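Walk-through, flower wrapping room, Prostcombe
Tuesday, August 28, 2018
Checked by Cremilda Falcão, with Cristóbal Benítez

**Floor and benches**

- [x] Floor swept, no leaves or stem ends underfoot. *So much better than June!*
- [x] Walkway to the back door clear
- [ ] Mat at bench 2 lies flat. *One corner curls up. Tape it today, please, and I'll order a new one.*

**Knives and snips**

- [x] Snips closed and back on their hooks
- [x] Knife blades changed
- [ ] Blade bin less than half full. *Nearly there. Cristóbal will swap it.*

**Wrapping and handling**

- [x] Paper rolls stored below shoulder height
- [x] Thorns stripped before a bunch goes to wrapping
- [x] Bunches held by the stem end, heads kept clear of the bench

I love how the pleated green paper looks with the soft pinks and peaches (whoever picked that green, thank you!), and it's a lovely sheet to fold.

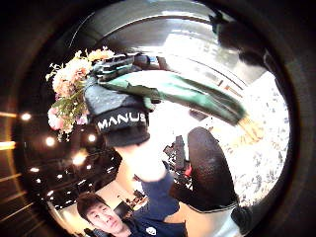 Please do keep the long sheets off the floor while you're folding, though. A trailing end is very easy to step on, especially when two people share a bench.

**Buckets and water**

- [x] Buckets filled no higher than the line
- [x] Spills wiped up right away
- [ ] Cart 8 brakes hold. *Left one slips. Tagged, out of use until it's fixed.*

Three open items, all small. Great work, everyone!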